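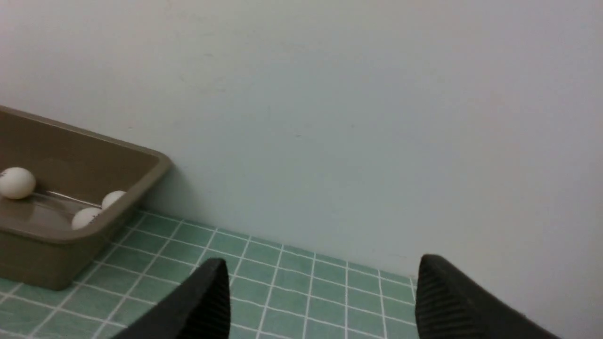 The ball tub stands by the wall.

Table tennis news from Zurkside
2022-02-04

The club at Zurkside has 142 balls on its books after the winter count, up from 119 in October. The extra ones came from Doltiscombe, who no longer run a junior session. Pacita Cabrera checked them all for cracks and soft spots.

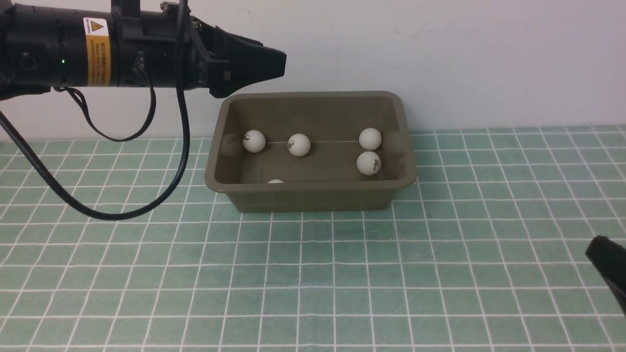

White balls in the tub on the green grid.

Brown tubs are now used for practice balls. They are wide enough to reach into with a bat in the other hand, and the rim is easy to grip. Please use them in place of the old shoe boxes, which split at the corners.
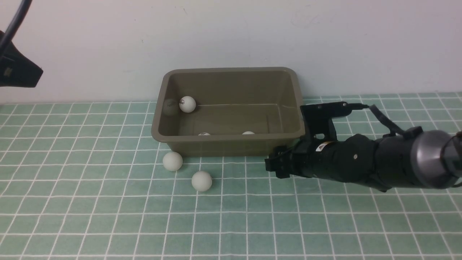

Balls in the tub and two in front of it.

At the end of a session, look around the tub as well as in it. Balls left on the surface get knocked to the floor and stepped on. Cracked ones go in the trash, and dented ones can go to Pacita, who will try hot water on them.

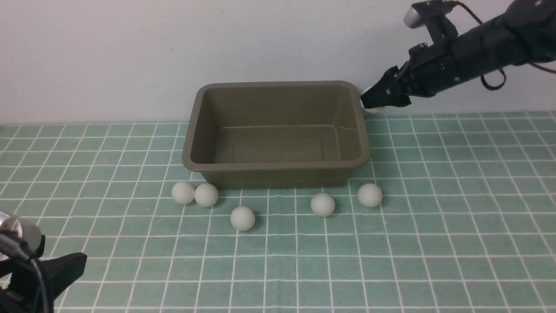 Match at Ashby

The 2 teams playing at Ashby should bring their own practice balls. The drive takes 90 minutes. Tell Pacita if you need a ride.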